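Ticket: Equipment request, second arm and cell for seed and spice dispensing
Queue: Purchasing support, Stevport site
Status: Open, waiting on quote
Raised by: Hryhorii Lysenko
Linked to: Coma (the existing cell), Cha (the proposed one)

Opening message

Hello all,

I'd like some help getting the second dispensing cell into next year's budget, and I'm raising it as a ticket so the fault history and the buying decision sit in one place. The short version is that Coma has earned a sibling! We have been running pouring trials on it since spring and I'm really pleased with how far it has come, but every hour of trials is an hour when the pick and place people can't have it, and they are getting (quite rightly) a bit grumpy.

What I need from purchasing is a view on whether we can buy everything as one order or whether the arm has to go through separately. What I need from the workshop is a sanity check on the parts list, particularly the table, which I think we got wrong last time.

I've also put the open faults from Coma in here, as most of them are things we could design out of Cha before we spend anything. The form wants the request in by the end of August.

Hryhorii

Reply from Purchasing

Thanks, Hryhorii, nice clear request. The arm will have to be a separate order, as it is over the limit for a single approver. The table, rails, clips, trays and consumables can go together on one workshop order. Please don't split them further, it only makes more work at the far end.

Two questions. Does the new arm have to be the same make as the old one? And have you allowed for the gripper, or does it come with the arm? Last time the gripper appeared as a surprise on a second invoice and I had to do a lot of explaining.

Reply from Hryhorii

Good questions, both. I would very much like the same make, and I've written a paragraph for the form about it. All our pour paths, our mounting plate and the spare cables are for the Kinova, and I could have Cha pouring within days of it being bolted down. A different arm might be perfectly lovely, but we'd be learning it from scratch and the trial plan has no room for that.

The gripper is on its own line this time. Two fingers again, please. I did look at a scoop attachment and had great fun sketching one, but the whole point of the work is handling the jars people already have in their cupboards, so fingers it is.

Open faults on Coma and what they mean for the order

Fault A: spilled seed on the table

Symptom: fine black seed ends up on the tabletop as well as in the bowl. It gets everywhere, and it shows up terribly well on a white surface.

Tried so far: slower tilt, lower pour height, wider bowl. Slower tilt helped most. The wider bowl helped too, but then the weighing gets less repeatable for small amounts.

For Cha: a shallow tray with a lip that covers the pouring side of the table. It costs next to nothing and can be lifted out and tipped back into the tub. I'd also like a hand-held vacuum on the list. We currently borrow one from Grernley's office upstairs, and they would like it to stop coming back full of seeds.

Fault B: seed packing in the jar

Symptom: the jar tips, a little comes out, the rest stays put.

Tried so far: a small shake at the wrist, and a pause followed by a second tilt. The shake works nicely on dry, coarse stuff and less well on anything fine. I've set it to three short shakes and then a retry.

For Cha: no hardware needed, I think. I had a vibrating finger pad in the first draft of the budget and have taken it out. If the shake routine stops improving we can come back and ask.

Fault C: cables

Symptom: the loops hang low enough to worry me. Nothing has snagged in a trial yet, but I have to plan the paths around them, and base joint moves beyond 270 degrees are switched off in our software so that nothing winds up.

Tried so far: a strap at the base.

For Cha: proper cable clips along the arm, a guide at the edge of the table and a slightly longer wrist cable. Please do keep this line even if something else has to be trimmed. It's the cheapest thing here and the one I'd be happiest to have.

Fault D: worn table surface

Symptom: scuffs and pen marks that won't come off. This is partly my own doing, as I used to mark bowl positions in whatever pen was in my pocket.

For Cha: see the workshop's reply below, they have a much better idea than mine.

Reply from Workshop

Had a read through. Agree on the same arm. Agree on the clips, we can print those, so take them off the order and put in a spool of filament instead.

On the table: don't buy another top like the last one. We can make the frame from the same grey extrusion and drop in a panel that swaps out when it gets tatty. Order three panels, one fitted and two spare. We'd want the legs braced as well, the arm gives the present table a bit of a wobble when it stops quickly. Allow nine working days from the extrusion arriving.

Can you send something showing the layout during a pour? We need to see how the cables run and how near the bowl sits to the edge before we draw the tray.

Reply from Hryhorii

The swap-out panel is a brilliant idea, thank you! I've changed the parts list and taken my wipe-clean mat off it.

Layout as requested. The jar is in the gripper, tipped mouth down, with the red bowl on the table and the green-capped bottle to the right of it. You can follow the cable loops quite well, and the specks are thickest over on the bottle's side, so that's where I'd like the tray to reach. 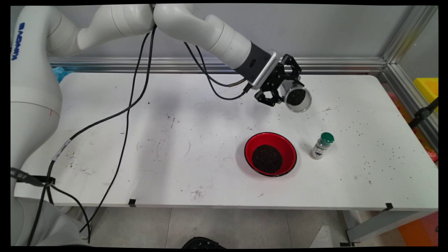
Revised parts list for Cha

1. Arm, same make as Coma, with base plate and controller. Separate order.
2. Two-finger gripper, on the same order as the arm but shown as its own line.
3. Grey aluminium extrusion, leg braces and fixings for the frame.
4. Table panels, three.
5. Lipped tray for the pouring side, right out to the edge. Workshop to draw.
6. Filament for cable clips and the edge guide.
7. Longer wrist cable, plus one spare.
8. Hand-held vacuum.
9. Consumables: clear jars, bowls, coarse and fine seed, labels.

Reply from Purchasing

Much better, thank you. I've opened the workshop order as a draft and put items 3 to 9 on it. Could you split the consumables into what you need to get started and what you'll use over the year? The second lot comes out of running costs.

For the arm I've asked the supplier for a quote with the gripper itemised, and asked about delivery to Stevport, as we were charged for a lift at the door last time.

Reply from Hryhorii

Will do. Starting stock is one box of jars, a stack of bowls and a tub each of coarse and fine seed. Everything else can go under running costs. I've put a guess for the year on the form, and I'll correct it once the slower tilt has had a proper run and I can see how much we sweep up.

On the lift: we have our own trolley now and the cell is on the ground floor, so please decline it if they offer.

I'm keeping faults A and C open against Coma. B can go to monitoring. D can be closed when the panels arrive, and I'd love one of the spares for Coma if the sizes match. Workshop, could you check that before the panels are cut?

Reply from Workshop

Will measure Coma on Monday before the first pour. If it's close we'll cut them all to the same size.

Status changed: waiting on supplier quote (items 1 and 2), waiting on measurements (item 4).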